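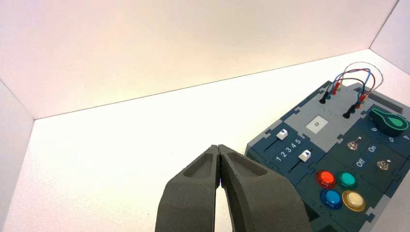 Wine Service and Beverage Studies, Unit 9
Reading a short wine list
Handout for the lecture of Tue 6 April

Before we begin: in the last lecture I promised to return to the question of markup, and we do it in the second half. Please have with you the list from the Eynon restaurant, which we received in March. If you lost it, share with the person next to you.

1. What is a short list

In this course we call a list short when it fits on one page and the guest can read it without turning anything. The Eynon list is short in this sense. The list of the Flivell hotel, with 519 entries, is not, and we will use it only for comparison.

A short list is harder to write than a long one. In a long list a weak wine can hide. In a short list every bottle must have a job, and you should be able to say this job in one sentence. Try it now with the first three whites on the Eynon list. Most of you will find that the second and the third have the same job: dry, light, high acidity, no oak. One of them could go.

2. Order of the wines

There are three usual ways.

By region. Traditional, and comfortable for a guest who already knows wine. For other guests it says very little.

By price. Easy to use, but the guest feels that we are speaking only about money. Many guests will look at the lowest line and then take the next one up.

By style, from light to full. This is what I recommend for a casual dining room. The server must then know the wines well, because a guest will ask "what is fuller than this one?" and expects an answer immediately.

Cledwyn Skyrme, in the text you read for today, prefers the order by style also for fine dining. I do not fully agree with him. In a formal room guests often search for a particular producer, and they become impatient when Burgundy is in four different places.

3. Wines by the glass

An opened bottle loses freshness, and the speed depends on the wine, the temperature and how much air is in the bottle. A delicate white left open overnight at room temperature is usually tired the next day. Keep opened bottles closed and cold - the reds also, and take them out some time before service.

Write the date of opening on every bottle. I repeat this every year and every year somebody forgets it in the practical exam.

4. Markup

Suppose the Tatdale bistro buys a bottle for 9 dollars and sells it for 36. The price is four times the cost, so the cost is 25 percent of the price. Now suppose it buys a bottle for 70 dollars and uses the same multiple. The price becomes 280 dollars, and very probably the bottle stays in the cellar.

For this reason many houses use a sliding markup: a high multiple on the cheap wines, a lower one on the expensive wines. With a multiple of 2 the same bottle costs the guest 140 dollars. The bistro keeps 70 dollars from it, against 27 dollars from the cheap one. The percentage looks worse, but you pay the rent with dollars.

Exercise for next time

Take the Jukby café list (on the course page) and reduce it to 12 wines. For each wine that you keep, write its job in one sentence. For each wine that you remove, write which other wine takes over its job. Two pages maximum, please with your name on both.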